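Régler la caméra d'un robot de trottoir avant la première sortie : ma méthode pas à pas

Mis à jour en février 2023

On me demande souvent comment je prépare le petit robot de livraison du projet Nonmont quand il repart de zéro, après un changement de tête caméra par exemple. Alors voilà, je pose tout ici une bonne fois, dans l'ordre où je le fais à l'établi (enfin, à l'établi puis au bureau, vous allez comprendre). Le châssis est un Losalon à six roues, le calculateur tourne sous Ilisetti, mais franchement, si votre matériel est différent, les étapes restent les mêmes !

Ce qu'il vous faut

- une clé Torx de 20 et un chiffon microfibre
- une mire à damier collée sur une plaque bien rigide
- un niveau à bulle, même tout petit
- un PC avec le simulateur de rue installé
- une heure ou deux devant vous, téléphone coupé

1. Remonter la tête sans forcer

Batterie débranchée, toujours. Je présente la tête caméra sur son support, j'engage les quatre vis à la main et je serre en croix, un quart de tour à la fois. Le support est en alu tendre et j'ai déjà foiré un filetage en voulant aller vite, je ne vous raconte pas l'après-midi que j'ai passé. Ensuite le connecteur : il y a un détrompeur, vous devez sentir un petit clic. Pas de clic, on ressort et on recommence.

Un coup de niveau sur le dessus du boîtier, robot posé sur un sol plat. Je ne cherche pas la perfection, le logiciel rattrape les petits écarts. Par contre, si la bulle touche le bord, c'est qu'une vis est montée de travers.

2. La calibration à la mire

On rallume, on laisse chauffer 8 minutes (l'optique bouge un peu à froid), puis on lance l'outil de calibration. Je promène le damier lentement devant l'objectif - près, loin, penché à gauche, penché à droite, dans les coins surtout. Tout le monde oublie les coins, et c'est là que la distorsion est la plus forte.

Sur mon dernier montage, l'outil a gardé 1 194 points valides, et ça m'a suffi pour obtenir un fichier propre. Sauvegardez ce fichier avec le numéro de la tête dans le nom ! J'en ai eu trois qui s'appelaient « calib_final », plus jamais.

3. Reporter les valeurs dans le simulateur

C'est l'étape que je préfère. On prend la focale, le centre optique et la hauteur de montage, et on les recopie dans le profil du robot virtuel. Attention aux unités : Ilisetti travaille en millimètres, le simulateur en mètres. Une virgule au mauvais endroit et votre robot regarde la ville depuis le troisième étage.

Je charge ensuite la carte « rue large », celle avec le trottoir en béton, les bouches d'incendie rouges et les grands lampadaires gris. Je la trouve parfaite pour démarrer : du ciel bleu, pas de voitures, pas de piétons, et assez d'obstacles fixes pour voir tout de suite si quelque chose cloche.

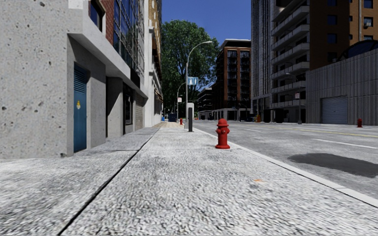

Avant de faire rouler quoi que ce soit, je reste à l'arrêt et je regarde la couche de détection. La bordure doit ressortir d'un seul tenant, sans trou. Si elle est hachée, je baisse le seuil de contraste par petits pas jusqu'à ce qu'elle se recolle. Le joint de dilatation, lui, ne doit surtout pas être pris pour une bordure ! C'est le piège classique avec une ligne sombre au sol, et un robot qui s'arrête devant un joint, c'est un robot qu'il faut aller chercher à pied.

Même chose pour les bouches d'incendie : la plus proche doit avoir sa boîte de collision complète, base évasée comprise. Les lointaines, je suis plus souple, le robot a le temps de les réévaluer en avançant.

4. Faire rouler, et relire le journal

Je lance une ligne droite à vitesse réduite, puis la même avec un contournement. La limite que je me fixe pour le journal, c'est 2 000 lignes : au-delà, il y a presque toujours un avertissement qui tourne en boucle. Cherchez d'abord « pose_jump ». S'il apparaît au démarrage seulement, rien de grave. S'il revient en plein virage, retournez à l'étape 2 (je sais, c'est pénible).

5. Copier le profil sur le vrai robot

On exporte, on copie sur le calculateur, on redémarre complètement. Un simple redémarrage du service ne recharge pas la hauteur de montage, j'ai mis tout le mois de septembre à le comprendre. Après ça, premier essai dans la cour, arrêt d'urgence en main, et seulement ensuite le trottoir.

Si vous utilisez une tête Crabtree à la place de l'origine, pensez à inverser l'axe vertical dans le profil avant l'export. Je ferai une page à part là-dessus dès que j'aurai remis la main sur mes notes.

À lire aussi
Changer une roue avant sur le châssis Losalon
Tête Crabtree : premier montage
Nettoyer les connecteurs après l'hiver
Lire un journal Ilisetti sans y passer la nuit

Contact | © Carnet d'atelier Nonmont | Haut de page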